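Clesetti laundry opens on Korach Street

Jul 31, 2000

I dropped my first load at the new Clesetti laundry this morning and was home before my coffee got cold! If you live on the Korach Street side of town you know how long we've waited. The old place closed in June of last year, and ever since then it's been the bus out to Tranedholm with a bag on your lap.

Clesetti has 31 washers, a folding counter along the window and a drop-off service — you leave your things before nine and pick them up by supper. A regular wash is 245 cents, which I paid in quarters and got a nickel back.

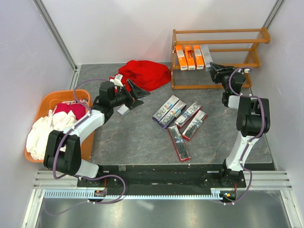
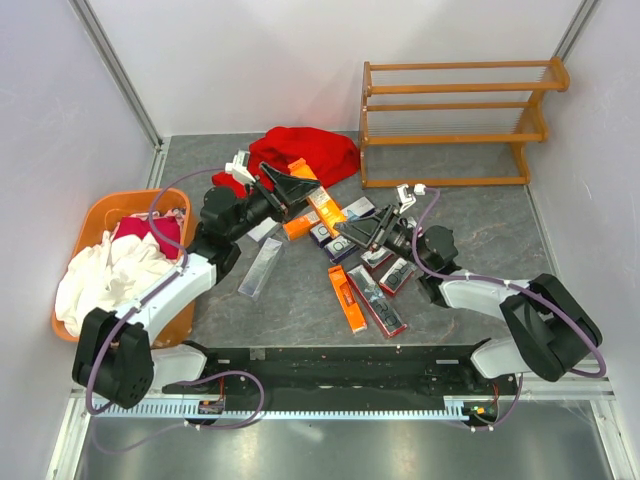
A red cloth and a basket, with two arms over the gray floor in both views.

The shop took over the former Seok shoe store, and they kept the nice old tin ceiling (I was worried about that). The first 44 customers got a free box of soap. I was not one of them — I slept in.

Parking is still a pain, so use the lot behind the bakery. Doors open at six every morning and the last wash goes in at nine at night. The drop-off desk closes earlier, at seven, and takes cash only for now.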